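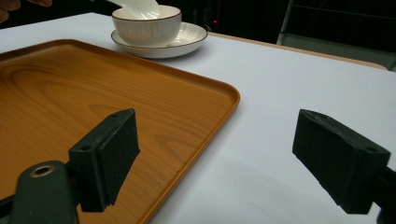 Figure 6. Kiltus hand-held gripper over the corner of the serving tray, pads open.

Comparing the two pad sets

Now that both sets are out of the box, it's time for the fun part! Take it slowly the first time through (Kusum Mittal, who wrote the first version of this guide, always allowed a whole afternoon).

1. Lay the empty tray flat on the table, with the bowl and saucer beyond it.
2. Open the jaws fully and bring one finger over the tray, leaving the rim between the pads.
3. Close gently until both pads touch, then lift one corner a little way and set it back down.
4. Do this 11 times, swap to the Voma pads, and go again.

Note: Small worn spots along a pad's edge are fine for this test, but do jot them down on your sheet.

Caution: Keep your free hand well clear of the jaws while they close.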